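Word card game comes to the desks of Groltix office

Zivville, May 7, 2020

The Zivville office of Groltix has started a small word game for its employees, and it needs only paper cards, a marker and a plastic food container with a lid. The idea came from the company's Adar branch, where people have played it in the afternoon break since October.

The rules are easy. Each player writes the names of animals on white cards by hand and puts them in a container on the desk. A colleague takes out one card without looking and must explain the animal to the others, but it is not allowed to say its name or to make its sound. The team has 40 seconds to guess. After 5 correct answers the container goes to the next desk.

Spelling does not matter in the game, and a card with a mistake stays in play. The organisers say this was decided on the first day, as many of the staff did not grow up with English and some were shy to write in front of others. Now the cards with mistakes are kept the longest, and players from other teams ask to see them.

At present 7 teams take part. The stationery shop Romaniuk, which is on the ground floor of the same building, has given 500 blank cards to the office free of charge. The containers were brought by employees from their own kitchens. The organisers ask everyone to put the lid back on after each round and to keep the desk clear in front of the player, so that the hands can rest on the table while the others are guessing. This is also one of the rules: the player who explains may not show anything with the fingers.
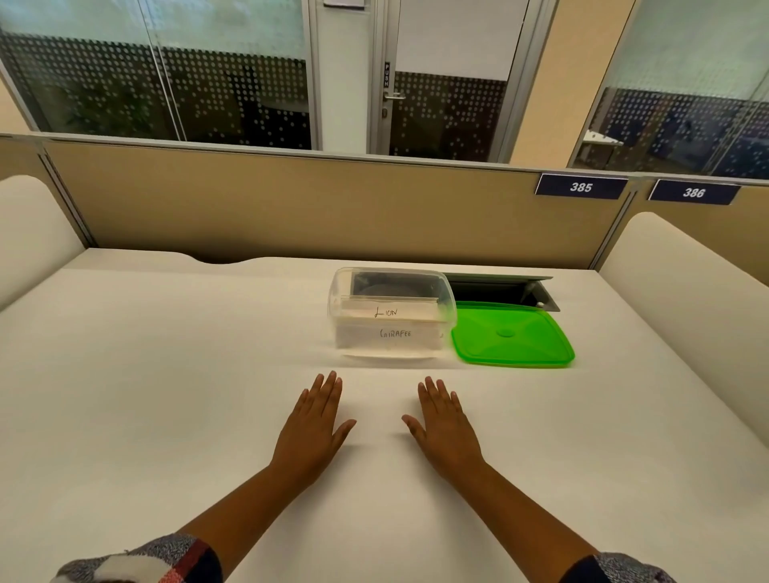 The next theme will be food, and after it jobs. Teams who wish to join can leave their name at the reception until the end of the month.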